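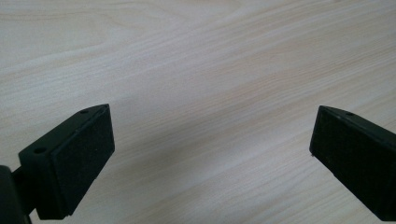 4. Tischplatte: Erstpflege und laufender Gebrauch

Drucken | Per E-Mail senden

Dieser Abschnitt gilt für die hellen Holzplatten der Tischreihe Fineda. Für die beschichteten Platten der Reihe Dratska gilt Abschnitt 5. Wer nicht sicher ist, welche Platte er hat, schaut auf den Aufkleber an der Unterseite und verlässt sich nicht auf den Lieferschein. Die beiden Reihen wurden dort schon verwechselt.

4.1 Vor dem ersten Gebrauch

1. Platte auspacken und die Schutzfolie vollständig abziehen. Kein Messer verwenden.
2. Tisch 18 Stunden im Raum stehen lassen. Im Prospekt steht »sofort einsatzbereit«. Das stimmt, solange niemand etwas daraufstellt.
3. Oberfläche mit einem trockenen Baumwolltuch in Richtung der Maserung abwischen. Bei geschwungener Maserung der Hauptrichtung der Platte folgen; jeden Bogen einzeln nachzufahren bringt nichts.
4. Platte im Streiflicht prüfen. Kratzer, Dellen und Klebstoffreste jetzt melden. Nach dem Ölen wird eine Reklamation der Oberfläche in der Regel abgelehnt.

Hinweis: Dunklere Streifen, Bögen und wechselnd breite Bänder gehören zum Holz und sind kein Mangel. Auch ein Farbunterschied zwischen zwei Platten derselben Lieferung ist keiner, selbst wenn die Bestellung auf »gleicher Farbton« lautete. Diese Zusage sollte man sich von keinem Händler geben lassen.

4.2 Erstes Ölen

Wir empfehlen Hartwachsöl ohne Farbzusatz. Das Pflegeset von Rulham enthält 100 ml und ist als »Vorrat für Jahre« beschriftet. Für den kleinen Tisch reicht es für zwei Anstriche, für den großen knapp für einen.

1. Öl gut aufrühren. Schütteln bringt nur Blasen.
2. Eine kleine Menge an der Unterseite der Platte auftragen und trocknen lassen. Helles Holz wird durch Öl fast immer gelblicher, auch durch Öle, auf denen »farblos« steht.
3. Gefällt der Farbton, das Öl dünn auf der Oberseite verteilen. Gefällt er nicht, ein anderes Mittel suchen. Ein zweiter Auftrag macht die Platte nicht heller.
4. Überschuss nach kurzer Einwirkzeit restlos abnehmen. Was stehen bleibt, wird klebrig und zieht Staub an.
5. Über Nacht trocknen lassen. Keine Tischdecke auflegen.

VORSICHT: Ölgetränkte Lappen können sich selbst entzünden. Lappen im Freien flach ausgebreitet trocknen oder in einem geschlossenen Metallbehälter mit Wasser aufbewahren. Nicht zusammengeknüllt in den Hausmüll geben.

4.3 Tägliche Reinigung

1. Krümel abfegen oder mit einem weichen Tuch abnehmen.
2. Flecken mit einem nebelfeuchten Tuch abwischen und gleich trocken nachreiben.
3. Bei Fett einen Tropfen Neutralseife ins Wischwasser geben.

Nicht verwenden: Scheuermilch, Mikrofasertücher mit rauer Seite, Essigreiniger, Möbelpolitur mit Silikon. Von den »Holzauffrischern« im Sprühkopf halten wir wenig. Die meisten legen einen Film auf die Fläche, der ein paar Tage glänzt und beim nächsten Ölen wieder herunter muss.

4.4 Wasserränder und Druckstellen

Frische Ränder zuerst trocknen lassen, viele verschwinden von selbst. Bleibt ein Ring, mit feinem Schleifvlies leicht in Faserrichtung anschleifen und die Stelle nachölen. Man wird sie wahrscheinlich eine Weile sehen. Hausmittel wie Mayonnaise oder Zahnpasta haben in unseren Versuchen vor allem neue Flecken gemacht.

ACHTUNG: Heiße Töpfe nur auf Untersetzer stellen. Der Filzuntersetzer von Sadeghi ist laut Packung bis 54 °C geeignet. Eine Teekanne ist heißer.

4.5 Nachölen

Einen festen Termin geben wir nicht an. Einen Wassertropfen auf die Platte setzen: Perlt er ab, ist nichts zu tun. Zieht er ein, die Stelle trocknen lassen und nach 4.2 verfahren. In geheizten Räumen lohnt sich die Probe im Januar.

Kontakt | © Fineda | Stand 2023-11-18 | Nach oben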